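Spring Walk-Through Checklist for School Visits and Shared Classrooms, with Comments
Caston Elementary, Viscombe school district

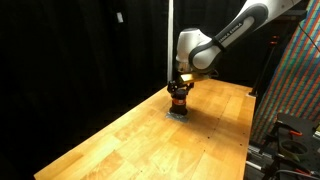
Twice a year we go through the building with a clipboard and look at it the way a six-year-old on a field trip would. I love doing this. You find out so much about a school by kneeling down in its hallways! The spring round was done on 25th March by Kendra Tremblay and me, with Sheldon Poirier joining us for the playground and the boiler corridor. Marks are OK, FIX (to be done before the visiting classes come) or WATCH (fine today, look again next round). Comments are mine unless there are initials.

1. ARRIVAL AND SIGN-IN

1.1 Bus lane clear, curb paint visible. OK
The new yellow is terrific. You can see it from the far end of the lot.

1.2 Front doors open from inside without a key. OK

1.3 Sign-in sheet shows who is collecting each visiting group. FIX
The sheet still has the old columns from January. We need one for the lead adult's cell number. Diane Hawthorne has the corrected file, so please print from hers and recycle the pile on the counter.

1.4 Visitor badges. WATCH
Plenty of badges, not many clips. Teachers, check your desk drawers.

1.5 Permission slips held at the office for the full day of the visit. OK
Beautifully done this time. Every slip from the Figueroa visit was in the folder, in class order, with the allergy notes on top where the lunch staff want them. Whoever did that, thank you, and please do it again.

2. HALLWAYS AND STAIRS

2.1 Walking width clear on both sides. FIX
The coat racks outside first grade have crept out again. They roll, which is handy for concerts and a nuisance the rest of the year. Lock the wheels with the racks flat to the wall.

2.2 Handrails firm, both heights. OK
Kendra hung on every one of them.

2.3 Stair edges. FIX
East stairs, second step from the bottom: the strip is lifting at the left end. Small, but exactly where a small shoe goes. KT: taped for now, order in.

2.4 Wall displays kept clear of exit doors and alarm pulls. FIX
The weather mural is gorgeous and I hate to say it, but the last cloud covers part of the sign by the side exit. Move the cloud.

2.5 Exit lights lit. OK

2.6 Evacuation map posted in each room, facing the right way. WATCH
Rooms 2 and 5 have the map pinned upside down compared with how you stand when you read it. It can be worked out, though a visiting teacher shouldn't have to work it out with an alarm going.

3. CLASSROOMS SHARED WITH VISITING GROUPS

3.1 Bookcases fixed to the wall. OK
Including the tall one in the reading room that we wrote up last fall. Solid as anything now!

3.2 Scissors, staplers and craft knives. OK in all rooms except the art room, FIX there
The knife box has a lid but the latch doesn't catch. Keep it in the locked cabinet until there's a new one.

3.3 Cords and power strips. FIX
One power strip plugged into another behind the listening corner. Sheldon unplugged it on the spot. Please don't put it back. If you need more outlets in that corner, write it on the request sheet and we'll sort it out properly.

3.4 Room temperature. OK
We read 70 on the wall thermometer in the reading room and everyone seemed comfortable.

3.5 Sink water in cycle rooms not too hot for hands. OK

3.6 Quiet place for children who aren't taking part in an activity. WATCH
A new line on the list this year, and I'm so glad we added it. Some families keep a child out of a particular activity, for whatever reason, and that child needs a supervised spot that doesn't feel like a punishment. At present it's two chairs by the office, which is safe but dull. Kendra suggests the window end of the library with a basket of puzzles. I'm all for it. An adult has to be named on the day sheet for that spot, same as for any other room.

4. LUNCHROOM

4.1 Floor dry and swept before each seating. OK

4.2 Benches. FIX
Splinter along the underside of the bench nearest the milk cooler. Sand and seal. Turn the bench to the wall until it's done.

4.3 Allergy table marked and wiped with its own cloth. OK
The lunch staff have this down perfectly and could teach the rest of us.

4.4 Room limit posted. WATCH
The card says 449, which is the figure for the gym with the partition open. The lunchroom card seems to have gone missing. Poul Kvaran is getting the right number from the fire office. Until he has it, keep to one visiting class per seating.

5. PLAYGROUND

5.1 Gate latch. OK
Sheldon oiled it and it now closes with a wonderful clunk.

5.2 Ground cover under the climbing frame. FIX
Thin at the foot of the slide, deep everywhere else. Rake it back. SP: will need topping up by summer in any case.

5.3 Swings, chains and seats. OK

5.4 Bolts and caps on the Grostarstead climber. WATCH
All tight. One cap has faded and looks brittle. There are spares in the shed, top shelf, in the coffee can.

5.5 View of the whole yard from where the duty adult stands. OK
Trimming the hedge made such a difference. You can see clear to the back fence.

6. FIRST AID AND CALLING FOR HELP

6.1 Kits present and in date. FIX
Library kit is out of cold packs and the tweezers have wandered off.

6.2 Radios charged. OK

6.3 Each visiting adult told which door is theirs in a drill. WATCH
We do say it, but quickly, while thirty coats are coming off. Could we say it on the bus instead? Kendra and I tried that with the last group and they remembered it far better.

FOLLOW-UP

FIX items go to Sheldon, except 1.3 (Diane), 2.4 (the class whose cloud it is) and 6.1 (me). Initial the office copy when yours is done. Poul has 4.4. WATCH items carry over to the next round, and if one of them gets worse before then, don't wait for the clipboard, come and find one of us.

Jade Ross
Visits and building safety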